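Where Does the Trash Go?

Think about everything you threw away today. Maybe a banana peel, a juice box, a sock with a hole so big your whole foot came out the end! You dropped it in the can, the lid went clunk, and off you went to do something more interesting. But your trash had a long trip ahead of it, and I would like to tell you about it, so get comfortable.

Let's follow one bag in a town called Trotora. It goes out to the curb in the evening, and early the next morning, when you are most likely still asleep, the truck comes rumbling up the street. Inside the back of the truck is a big metal plate that pushes and pushes. It squashes the trash so that more will fit. The Trotora truck stops at 200 houses before it is full, and that is a lot of banana peels.

Next comes the transfer station. A transfer station is a very large building with a very hard floor (and, I have to say, a very strong smell). Small trucks tip out their loads, and then a loader with a giant scoop piles everything into a much longer truck. Why bother? Well, the landfill is 26 miles away, and one long truck making the trip uses less fuel than a whole parade of little ones.

A landfill is a bit like a giant layer cake, only please don't eat it. First, workers dig a wide hole and line it with clay and thick plastic, so that dirty water can't leak down into the ground. Then comes a layer of trash, rolled flat by heavy machines. At the end of the day they spread soil over the top, which keeps the smell in and the seagulls out — mostly.

Under all that soil there is hardly any air, and without air even a lettuce leaf takes a long, long time to rot. As it rots, it makes a gas called methane. Pipes can collect the gas, and some landfills burn it to make electricity.

Would you like to make your own trash's trip a little shorter? Try looking in the can before the bag gets tied up. Peels and apple cores can go in a compost heap, where worms will be delighted to have them. Jars can be washed and filled with buttons. When my niece was 9 she kept a list of what she threw out, and by September her whole family had joined in.

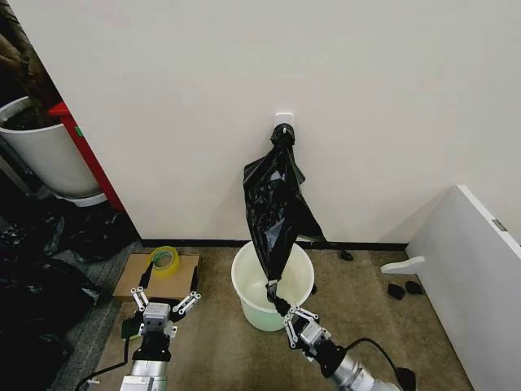 Harish Tripathi wrote: My class read this together and now they all want to know what happens to batteries. We told them not to put those in the trash, but could you do a page on where they go instead? Also, one boy would like it known that worms don't care for orange peel. He has tried.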